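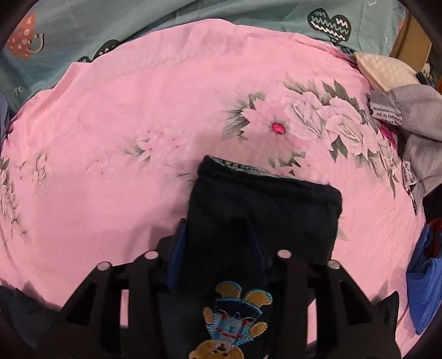
Figure 3. Vêtement d'enfant foncé, à taille épaisse froncée, posé sur un drap rose à fleurs.

3.2 Vêtements d'enfant et repères de pliage

Le corpus Jatent comprend 439 pièces de linge domestique, dont 36 vêtements d'enfant. Ces derniers ont été traités à part, car leur petite taille modifie l'ordre des gestes. Chaque pièce était étalée sur un lit ou une table, lissée à la main, puis pliée selon l'habitude du foyer.

Pour les bas, la ceinture sert presque toujours de premier repère. Une taille froncée forme un bourrelet qui résiste au pli et empêche le bord supérieur de rester droit. Sur la pièce de la figure 3, ce bord descend légèrement de gauche à droite, et une étroite bande de doublure à motifs apparaît à l'intérieur de l'ouverture. Nous avons codé ce cas « doublure apparente », catégorie retenue pour 7 pièces.

Le décor constitue un second repère. L'ourson brodé de la même figure se présente les pieds vers la ceinture. Dans les foyers Karaki, les motifs de ce type étaient laissés sur le dessus de la pile afin de reconnaître le vêtement sans le déplier. Les foyers Giner ne suivaient pas cette règle et rangeaient les bas par taille.

Les tissus de fond à grands imprimés ont gêné le codage des contours pour les pièces claires. Les pièces foncées n'ont demandé aucune reprise.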